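3.2 Materials and intake

The cases came from three repair counters in the Stindlow district, which kept a box by the register for customers who had bought a new case and did not want the old one. Collection ran through June. Cases in leather, hard plastic or mixed materials were set aside, and only silicone cases for phones were kept. Each one went into a paper envelope with a number, the name of the counter and, where the customer was willing to give it, the length of time the case had been in use. In all, 1319 envelopes were opened at intake. Of these, 1000 went on to the wear survey. The rest held the wrong material, were torn through, or had been washed by the counter staff before we could ask them to stop.

No case was wiped or rinsed before grading. Earlier work by one of us (Haugland) had used cleaned cases and found few differences between users, and we suspected that much of what matters to an owner is removed in the first wash. Cases were handled by the lower edge only, so that the rim, the inner walls and the camera surround stayed as they had come in.

3.3 Where soiling collects

Graders looked at five zones on each case: the outer back, the inner back, the inner side walls, the rim, and the camera surround. Each zone was given a score from zero (no visible mark) to four (marks over most of the zone). Streaks, specks and smudges were noted separately, as they respond differently to cleaning. A streak was defined as a mark longer than it is wide, following the line of the wall. A smudge has no clear border. Specks are separate points of dirt small enough to be covered by the tip of a pencil.

The inner side walls scored higher than any other zone. They are hidden while the phone is in the case, and most owners who answered our intake question said they had never taken the phone out to clean there. The wall is also where the case flexes when a button is pressed, and small gaps open and close along it. Light-colored cases make the result easy to see. Figure 3 shows the inner side of a pink silicone case with reddish-brown streaks and small specks along the left wall, where the button bump is molded in, and a faint lavender-gray smudge at the top edge near the camera surround.

Figure 3. Inner side of a pink silicone case before cleaning. Note the marks along the left inner wall and at the top edge. 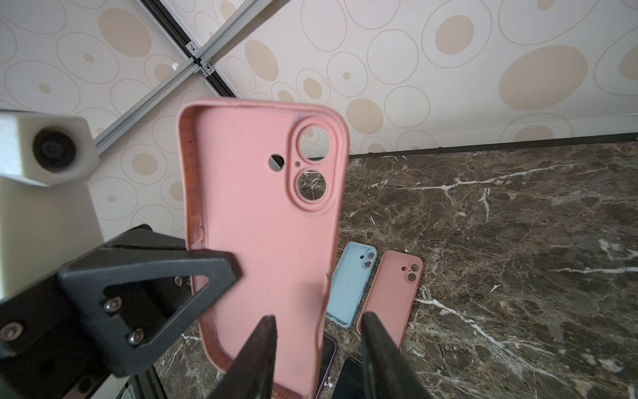
3.4 Grading procedure

Two graders, Kim and Björklund, scored every case on their own, under the same desk lamp and with the inner side facing them first. Scores were entered on paper sheets and typed up at the end of each day. Where the two scores for a zone differed by one step, the mean was used. Where they differed by more, the case was looked at again by both graders together and a single score was agreed. Most of these second looks concerned the rim, where a shadow can be taken for a mark.

To check for drift, 20 cases were put back into the pile under new numbers during the last week. The graders knew that repeats were present but not which cases they were. Scores on the inner walls held steady. Scores on the outer back moved a little toward the clean end, and we treat small differences in that zone with care in Section 4.

Color is a limit of the method. A mark that stands out on pink or white silicone may be missed on black or navy, so light and dark cases are reported in separate tables and no overall mean is given. Clear cases were left out of the survey, as yellowing of the material could not be told apart from soiling by eye.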